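November 21, 2020

I slept badly and woke before six, so I decided the grey cabinet would be today's work. I have been avoiding it since I moved to Takmont Street. Every time I passed it I told myself "tomorrow", and tomorrow is a word I have learned to use too well in English, the same as in Spanish.

First I made coffee and wrote to Soledad Cáceres to ask if she still wants the spare dinner plates. She answered very quickly, with only one word, "Yes!!", and then after some minutes a longer message with questions about the colour. The plates are cream. I told her they are white, and then I felt guilty and corrected it.

I took everything out and put it on the floor on top of an old bedsheet. It is strange how a cabinet can hold so many things that have no relation to one another. There were candles, the instructions for a heater I left behind in the last flat, two tablecloths from my mother, batteries in a bread bag, and the jigsaw puzzle of the harbour at Ilesness with 1,000 pieces, which I began last January and put back in the box with the border still joined together. I opened the lid to see if the border survived. It did not survive.

After that I wiped the shelves with warm water and a little vinegar. My neighbour says that bicarb soda is better, but I had only the vinegar. I opened both doors as far as they wanted to go and left them like this while I had my second coffee, so the smell could go out. I like the cabinet more when it is open. With the doors closed it looks to me like something from an office, where a person must sign a form to get a pencil.

The stickers are still on the right door, near the handle. One is bigger and has a drawing of a cube, and the other is small with two dark squares. I tried the corner of the big one with my fingernail and it didn't want to come. Perhaps I will try with eucalyptus oil, or perhaps I will leave it. I have become used to the cube. There is also a little brownish spot on the panel at the top, which I rubbed for a long time with no success, and I decided it belongs to the cabinet now.

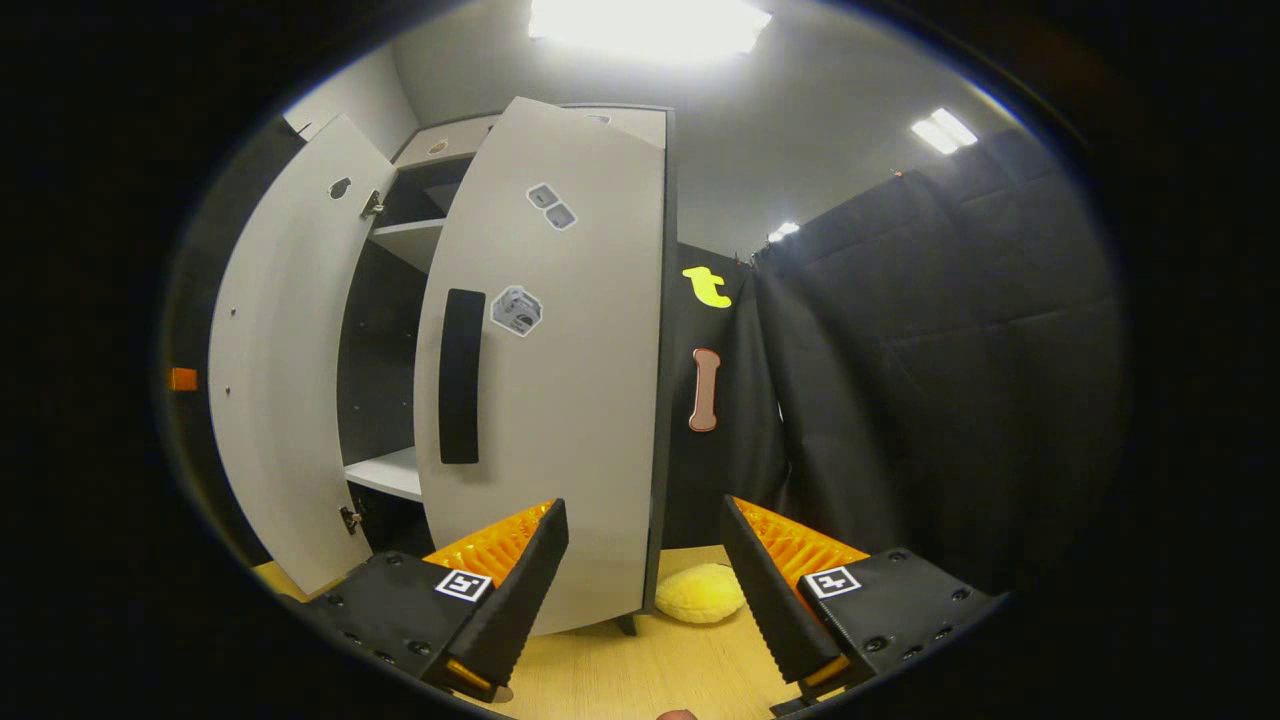

## What goes back

I made a list, because without a list I put everything back exactly where it was and call it tidying.

- Upper shelf: tablecloths, candles, the good napkins. Things for when people come.
- Lower shelf: the sewing tin, light globes, the batteries (in a jar this time, not in the bread bag).
- To Soledad: the plates, and also the blue jug if she will take it.
- To the op shop: the puzzle. I will write on the box that I didn't count the pieces.
- Rubbish: the heater instructions, the dried glue, a torch from Waltton that has not worked for years.

The torch I held in my hand for a while before I could put it in the bin. It was the first thing I bought in this country, on the second night, when the power went out and I didn't know anyone to ask. It cost 17 dollars, and I remember that this seemed to me a terrible price. I still have the receipt somewhere, I am sure of it — but not in the cabinet.

There is a column of tiny holes along the inside of the left door, and I thought for a moment that I could fix some small hooks there for the keys and the measuring tape. I looked in the Godoy catalogue and found hooks, but I don't know if they would fit in holes so small. I must measure before I order. Last time I didn't measure, and I had a curtain rod in the hallway for the whole winter.

## Evening

Almost everything is inside now. The bedsheet is in the wash. The candles I moved again, from the upper shelf to the kitchen drawer, so already the list is not true.

Soledad came at five for the plates and stayed until it was dark. She took the jug also. She said that cream is a kind of white, and that I worry too much about words. We ate toast with tomato because I had forgotten to buy anything else, and she told me about her sister's new flat, with so many built-in cupboards and nothing to put inside them. I offered her the puzzle and she said no before I had finished the sentence.

Tomorrow the eucalyptus oil, if the chemist is open. And I have to ring about the water bill, it says 106 dollars and I don't understand why.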